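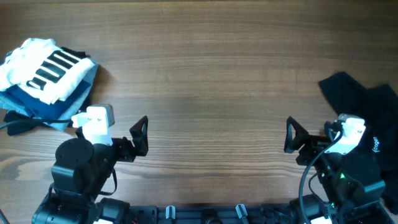

Maya Hakim 一开始就问过我们，叠衣台装好以后，原来站在台边叠衣服的同事该做什么，是不是只剩下看着它。这个问题后来我们在 Gilcombe 洗衣房里聊了很多次，所以这一节写得比别的节长一些，请您泡杯茶慢慢看。

第 3 节　双臂叠衣台：开班与交接

Prokden 叠衣台接手的是重复的那一段：抓起、摊平、对折、放下。分拣、查污渍、认面料、决定哪一件先走，仍然由当班的同事来定。刚换过来的头几周，大家多半会觉得手闲得有点不自在，这很平常，慢慢就顺了。

开班步骤

1. 先把台面上不归这一班的东西收走，两臂之间的桌面要空出来。
2. 待叠的衣物放在一侧，一件一件地往里送。皱一点没关系，翻面的、扣着扣子的请先理好。
3. 看一眼电缆有没有压在衣物底下。若有，把衣物挪开，不要拽线。
4. 按住启动键 3 秒后松手，人退到黄线外，等双臂回到起始位置。
5. 前 60 件请留在旁边看着。叠得不合意的，放进返工筐，在屏幕上点“重叠”，不用写原因。
6. 交班时把当班件数抄到交接本上，再跟接班的同事当面说两句，哪种料子今天不听话，说出来比写出来快。

注意：深色衣物容易和别的深色衣物粘在一起被当成一件，送料时请隔开放。带硬质印花的 T 恤，印花面尽量朝上。

小心：双臂运动时，手不要伸进夹爪之间。要取衣服，先按暂停，等手臂停稳了再取。长发请扎好，工牌绳请塞进衣服里。

关于排班：一班的上限设在 200 件，到了数会提示休息，这个提示是给人的，机器倒不累。请组长不要随手把上限调高，要调，先和当班的人商量。五月试用期里一共叠了 1,681 件，Drustano 那边的同事把省下来的时间用来学缝补和验布，后来有人就转去了那一组，我们听了挺高兴的。

如果您觉得节奏太快，可在“设置”里选“慢速”。新同事第一周都建议用慢速，老同事腰酸的日子也不妨用用。

读者留言

小满：第 5 步救了我，之前一直以为返工要写一大段说明。

阿桂：慢速模式能不能记住每个人的设置？每次接班都要重调，有点烦。

Ahn：建议把交接本那条印大一点，我们夜班老忘。

搜索本手册　请输入关键词　搜索

联系我们　|　版权所有 Prokden　|　返回顶部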